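Feb 9, 2023

I have been sceptical of desk organizers for most of my working life, and I bought one anyway. I'd like that on the record before anyone writes in.

The trouble with them is simple. A desk organizer is a place to put things you haven't decided about. You buy it, you shovel in whatever was lying about, and for a day or two the table looks like the one in the catalogue. Then it fills up with dead pens and a foreign coin and the little key that came with a filing cabinet you no longer own. I've had a leather-look one, a bamboo one with a drawer that stuck, and a rotating one called the Grelia that I was given as a leaving present and which rotated mainly when I didn't want it to. All three ended up in a cupboard, full.

Widad Kanaan, who shares the long table with me at Uslow, takes the opposite view. She thinks I'm a snob about storage. Her argument is that a bad organizer is still better than my system, which was a mug, a saucer and a pile. I pointed out that I always knew what was in the pile. She pointed out that I had asked to borrow her pen that same morning.

So in the end I gave in and ordered a black wire-mesh one. It's the sort you find in every office in the country: one tall section, a long low tray, and a smaller upright bit at the end of it. The product page promised it would "transform the way you work", a large claim for a bit of painted mesh. It cost £18, and I resented that a little.
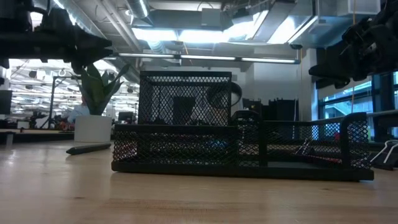 Does a mesh organizer hide the mess any better than a mug does? Hardly at all, and it may be worse, as anything with a bit of colour to it shows through the sides.

I had assumed the mesh was for looks. I now think it's there to make you feel watched. With a solid box you can drop something in and forget it. With mesh you get a blurry reminder every time you glance over, and for someone like me, who tidies only out of shame, that might be the first useful thing a piece of office storage has ever done. I'm not ready to call it a virtue. Ask me again in May.

The low tray is where binder clips go to breed. I don't know why I own binder clips. I can't remember when I last had a stack of paper thick enough to need one, and yet I could no more throw one out than I could throw out a coin. The handles stick up and catch on everything else, so if you reach in for something small you come out with a clip hanging off it. Folding the handles flat helps, and I do it for the first few before I lose interest. There's also the matter of the clip that won't stay in. However I arrange things, one seems to work its way out onto the table by the end of the afternoon, and a pen usually goes with it.

I've read a fair bit of advice on this, most of it bad. One site, Sketance, has a very long article on "desk zoning", and as far as I can make out it means putting things you use near you and things you don't use further away. It had 961 comments when I looked. I read far too many of them, and people were getting quite heated about staplers. A man who claimed to keep nothing on his desk but a lamp was asked several times where he kept his pens and never replied.

The one piece of advice I did follow came from Sølve Lindqvist, who used to fit out shops and has strong feelings about shelves. He told me to sort by height and forget about sorting by purpose. Tall things in the tall section, flat things in the tray, and anything that won't stand up or lie down neatly doesn't belong in it at all. I was ready to scoff, and I did scoff a bit — but it's quicker than trying to decide whether a ruler counts as stationery or as a tool.

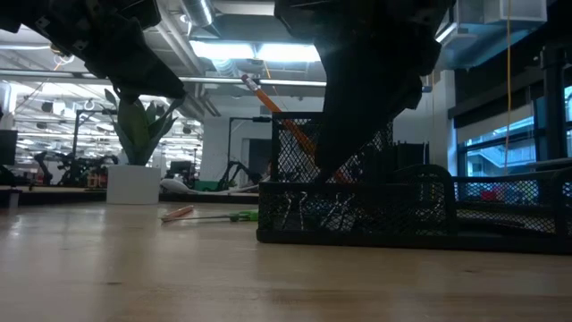 *Photo: Widad Kanaan*

By Sølve's rule the pencil passes. It goes in the tall cup with the rubber end up and it leans, and I've stopped trying to make it stand straight. A single pencil in a wide cup will always lean. You'd need a fistful of them to pack it out, and I refuse to buy pencils in order to support another pencil.

The screwdriver fails, and I've argued with myself over it more than it deserves. It's long enough to go in the tall part. But a screwdriver in a pen pot is top-heavy if you put it in handle up, and if you put it in handle down you've got a metal shaft pointing at your hand whenever you reach for something to write with. So it lives on the table, next to the organizer. Widad says that proves the organizer isn't working. I say a screwdriver was never a desk item to begin with and should go back in the toolbox, and she says then why haven't I put it there, and that's generally where we leave it.

The plant stays put, whatever the desk zoning people think. It has a square white planter that takes up a fair bit of room and leaves that get into whatever you're doing, and it's still the only thing around that table I'd miss. There was a suggestion in the Sketance comments that plants are "visual noise". I closed the page at that point.

Would I buy the mesh thing again? I don't know. It has stopped the pile, mostly. It has given me a slightly tidier way of keeping things I should get rid of, and I did warn myself about that at the start. I spent 2 hours sorting through what was in the old mug, and nearly all of it went straight into the new tray, down to a tape measure from a shop called Sheikh that only winds back halfway.

The mug has gone back to being a mug. I had tea in it this morning and it still tasted faintly of pencil.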